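Notes for the Ondham library talk, January 2025

Right, hello everyone, thanks for coming out. (Wait for the door to stop banging.) I'm going to talk for 17 minutes about losing my sourdough starter and getting back into baking, and then Aqeel Soomro will do the bit on flour, which he knows far more about than me.

So I started in September with a starter from Elspeth Moffat. She'd kept hers going for years. I killed mine in three weeks! Went to my sister's, left it on the windowsill, came home to pink streaks. Pink means bin it, please don't try to rescue it.

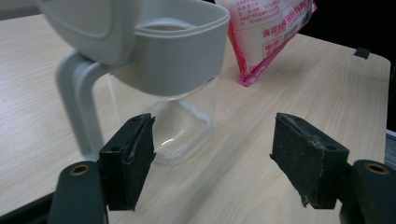 Second go, I did it from scratch with rye and tap water. Day one nothing, day two loads of bubbles, then dead flat until day six. Do not panic at the flat bit, that's where most people give up (ask Torquil, he's given up twice). 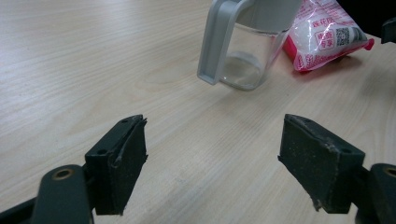 Feeding, then. I keep back a spoonful, add equal weights of flour and water, stir, done. People fret over what to keep it in, and a glass jar with a plastic lid, like the grey one on the table there, is the sort of thing I'd go for. Just rest the lid on loosely, don't screw it down. Glass lets you see how far it's climbed.

Pass round the rye loaf now. Butter is at the back by the urn. Then over to Aqeel.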